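Wrist cam in sim: two grippers, same arm, same table

gripfan_dot
Started comparing wrist views in the sim before I spend real money. Wood table, one gray box, nothing fancy.
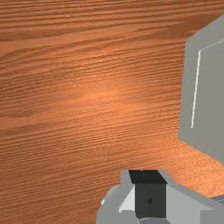 Round 1: Ditidura vs. Vestine

gripfan_dot
So I ran both grippers on the same reach task, 20 tries each, and I'm having way too much fun with this! Ditidura got 14, Vestine got 11. Same controller (Fedoruk, stock gains), same camera mount, same start pose. I really like how the Ditidura closes, very smooth near the end of travel.

palmtree_torque
Nice! But 14 against 11 out of 20 is pretty thin. I wouldn't pick a gripper on that. Did you shuffle the box position?

gripfan_dot
Yes, new spot every try, same list of spots for both.

lowgear88
I'd blame the camera before the fingers. In your shot the box is up on the right and runs out of view, and the gripper is sitting along the bottom. Tilt the mount up a little or go wider on the lens and run it again.

palmtree_torque
Disagree on going wider. I tried that on my Teltetari arm and small parts got so tiny the policy quit caring about them. I'd move the camera back and keep the lens.

lowgear88
Small parts, sure. He's got a big gray box!

mossy_encoder
What about the table texture? All that fine grain with a bright spot in the middle, and then a flat gray box and a gray gripper. I'd try a plain top once, just to see if the numbers move. Also there's no shadow under the box in that render, so you lose a good depth cue.

gripfan_dot
Ooh, shadows are one checkbox, I'll do that first. Then the mount tilt, then plain top. One change at a time or I'll never know what did it.

palmtree_torque
Do 2 seeds per setting while you're at it. And post the misses too, I learn more from those.

gripfan_dot
Deal. Shadows are on and the Vestine batch is running now.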